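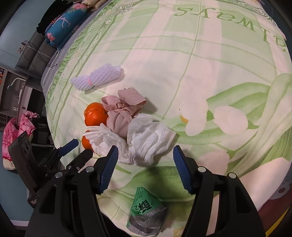 2. Bedrooms and bedding

Report to the Thakur fund, 2020-01-22

All 9 bedrooms at Fallano House now have a full set of bedding. The printed sheets came from Florix and residents chose their own patterns. The one shown is a green and white floral with a plaid section and the word "always" on it. Spend on this line to date is £2,197, which includes the delivery charge.

Fruit is still turning up on beds, with its foam nets and thin wrapping. We have ordered 8 lidded tubs from Lurkel for bedside use, so that oranges and packaging can be kept off the sheets. Small soft items such as bows and hair ties will go in the drawers.

Two mattress covers are outstanding. The supplier has given March as the delivery month. We will send the invoice when they arrive.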